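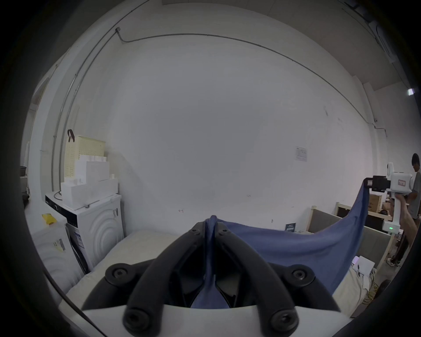 ok so people keep asking me if the machines can do laundry yet. short thread, typing this between meetings

Folding a towel on a clean table – yes, sort of. Slow. One towel, square, same color as last time. Fine.

Bedding is a whole other animal. A sheet is bigger than the reach of any arm I've worked with. You need two grips far apart and they have to agree on who pulls and when. Two people do this without talking.

And cloth doesn't hold still as a shape. Pinch a corner and everything else sags somewhere new. A cup stays a cup. A blanket is a diffrent object every second

So how do you teach it? Right now, mostly by people doing the chore with grippers in their hands instead of fingers. Over and over. Geeta Singhal thinks 1000 good runs gets you a decent bed. I said 3000. We have a lunch on it

Try it yourself with kitchen tongs btw. Two pairs, one friend, one double bed. I gave up on the pillowcase

Someone asked about shops. Stocking boxes, moving bins, wiping a floor – much closer. Stuff with edges. Abena Amegashie runs a small laundromat and wants exactly one thing, a machine that empties the washer into a basket. Doesn't care about folding at all. I think she gets hers first

Satish Ahuja disagrees, says the wet tangle is worse than the flat sheet. He may be right, wet sleeves are awful

"But I saw a video where it made the bed." Sure. Ask how many takes. Ask if it was sped up. Ask who put the matress there

My guess for a robot that changes your sheets while you're out: up to 2 more rounds of hardware away. Don't sell your ironing board

more in September, have to run, my own dryer is beeping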